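# Does a polygenic score tell you anything about one person?
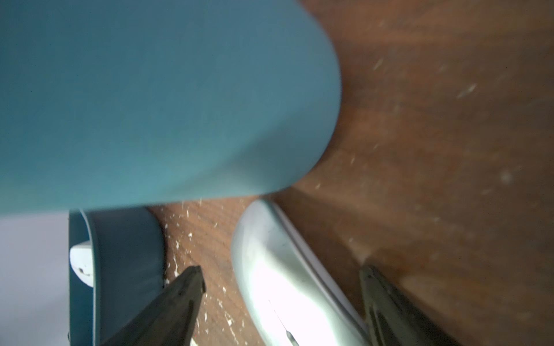
## Replies

**rchauhan_bio** wrote:

Splitting this off from the methods thread, which had wandered. My question is narrow. If a height score explains a decent share of the differences in a population, what am I allowed to say about one individual? My student wants to write "her genes predict she will be tall" and I want a good reason to cross it out.

Ritu Chauhan

---

**hauser_k** wrote:

Cross it out. The share of variance belongs to the group it was measured in. Feed everybody better or worse and the same variants explain a different share. For one person there is no variance to divide up.

---

**loamfield** wrote:

> For one person there is no variance to divide up.

True, but that's an objection to misreading heritability. A score is a different thing. It gives you an expected value with an error range, same as any regression. Doctors use blood pressure that way every day and I don't hear complaints.

---

**hauser_k** wrote:

Blood pressure is a measurement of something going on in the body. The score is a sum of small statistical associations, and many of those variants have no known function. Some are only sitting near whatever does the work.

---

**loamfield** wrote:

You don't need the mechanism to make a prediction. You need it to make a drug.

---

**pelt_and_bone** wrote:

You need some of it to know when the prediction will fail. I work with barley, not people. We built a score from 4,000 lines grown at one site, and it ranked them well there. At the second site, drier and higher up, 6 of our top 70 stayed in the top 70. The plants had the same DNA at both places.

---

**rchauhan_bio** wrote:

That's the kind of case I was after. Was it the variants that changed effect, or did the ranking just get noisy?

---

**pelt_and_bone** wrote:

Both, I think. Two flowering time regions flipped sign. Early was good at one site and bad at the other. The rest we couldn't separate from noise with the plots we had.

---

**loamfield** wrote:

So put the environment in the model. Interaction terms exist.

---

**hauser_k** wrote:

For the environments you sampled, yes. I don't see how you list all of them ahead of time.

---

**loamfield** wrote:

Nobody can do that for any science. I still think you're asking more of genetics than you ask of weather forecasting.

---

**rchauhan_bio** wrote:

I've suggested this to the student: "People with scores like hers, raised in similar conditions, tend to be taller than average." She says it's weaker. I told her it's meant to be. The draft goes back in February, so if anyone objects to "similar conditions" please say so before then.

---

**hauser_k** wrote:

I'd add "and from the same study population." Otherwise fine.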